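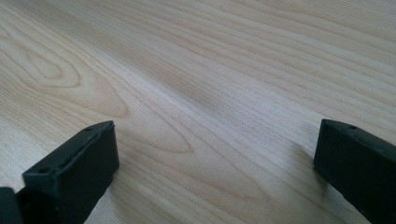
Will a water ring come out of an oiled tabletop?

Most of them will, if you get to it within a day or two and the ring is white. Rub in a little of the Koltcombe Table Oil with a cotton rag, go with the grain, leave it overnight and look again in the morning. A black ring has gone down into the wood and will want sanding first.

Koltcombe Table Oil
Clear, satin finish
Item 1146
Sizes: half pint, pint, quart

Koltcombe is a wiping oil for indoor tables, desks, shelves and the tops of things people put drinks on. It goes on with a rag and comes off with another rag, and in between you wait. We have tried to make the waiting shorter. It is now 38 minutes, down from an hour, and we regard this as the major achievement of our working lives.

The oil soaks in and hardens in the top of the wood. It doesn't build up a thick coat the way varnish does, so there is nothing to peel. It also means it won't hide much. If your table has a dent from the time someone cracked walnuts on it, you will have an oiled table with a dent.

What it's for

Bare or previously oiled wood, indoors. Maple, oak, ash, birch, cherry, walnut and beech all take it well. Pine takes it too, though pine takes it the way a dog takes a sandwich, and you'll need more than you planned on.

What it's not for

Floors. Decks. Anything with varnish, lacquer or polyurethane on it, where the oil will sit on top and stay sticky until you lose patience and wipe it off with mineral spirits. Plastic laminate, which doesn't need oil and won't thank you. Cutting boards should have our Clunholm Board Oil, a different product in a different can with a picture of a cutting board on it, and we still get the letters.

Not sure what's on your table? Put a drop of water somewhere out of sight. If it darkens the wood after ten minutes, you have bare or thirsty wood and may proceed. If it just sits there looking pleased with itself, there's a finish in the way, or quite a lot of old wax.

How to put it on

Sand with 120 grit, then 180. Stop at 180 for most woods. People like to carry on to 400 because it feels lovely, and then they write to ask why the oil won't go in.

Vacuum the dust and wipe with a barely damp cloth. Let it dry.

Stir the can. Don't shake it.

Wipe on a generous coat with a lint-free rag, working along the grain. Keep the whole surface wet for the first ten minutes and feed the spots that go dull. End grain will drink for as long as you keep pouring, so pick a moment and walk away.

At 38 minutes, wipe off everything that hasn't soaked in. All of it. Then get a clean rag and wipe off the part you thought you had already wiped off. Nearly every complaint we receive about this product is a complaint about this step.

Leave overnight and repeat. Two coats will do for a bookshelf. Three for a dining table, four if the household includes anyone under seven.

You can eat at it carefully after three days. Full hardness takes three weeks, during which time please use coasters and don't leave a tablecloth on it.

Rags

Rags wet with this oil can heat up and catch fire by themselves if they're left in a heap. Spread them flat outdoors to dry, one layer thick, away from anything that burns, or put them in a metal can full of water with a lid on. Do this before you stand back and admire the table. We have no joke about this one.

Coverage

One quart covers 156 square feet for the first coat on sanded hardwood. Later coats go further. A table for six, top only, three coats, comes comfortably out of a pint, with enough left over to lose in the garage.

Color

The oil is clear, but clear oil on pale wood still warms it up a shade. Maple goes from milk to cream. Walnut gets noticeably darker and people gasp. If you want pale wood to stay as pale as it can, look at Manzano White Oil, which has a small amount of pigment in it to hold back the yellow. Try either one on the underside first.

Looking after it

Wipe with a damp cloth and dry it after. Skip the spray polish. Ordinary dish soap is fine in small amounts. When the surface looks tired, usually once a year on a table in daily use, give it one thin coat and wipe it down hard. You don't need to sand unless there's damage.

Storage

An opened can keeps for a year if you press the lid on properly. Once a skin has formed on top, you can cut it off and strain what's underneath. Once it has turned to jelly, it's finished, and no amount of stirring will change its mind. Don't let it freeze.

The label

In February 2024 we changed the label from green to gray. The oil inside is the same. Several customers have told us the green one worked better.

In the box

One can of oil and a folded instruction sheet. Rags aren't included. The Joltley Rag Bundle, item 74, is cotton, washed, and cut to a size that fits a hand. An old T-shirt also works, and costs us a sale.

Shipping

Ground only, as it's a flammable liquid and the airlines feel strongly about that. Quarts ship singly in a box that looks too big. Please check the can for dents before you sign for it.

Returns

Unopened cans can come back within 60 days. Opened cans can't, but if the oil has gone wrong on your table, send us a note saying what wood it is, what was on it before and when you wiped off the extra. Be frank about the last part. Most sticky tables can be rescued with a fresh coat of oil to loosen the old one, a gray nylon pad and ten minutes of rubbing.

Often bought with this: Clunholm Board Oil, Manzano White Oil, Joltley Rag Bundle, gray nylon pads (pack of five)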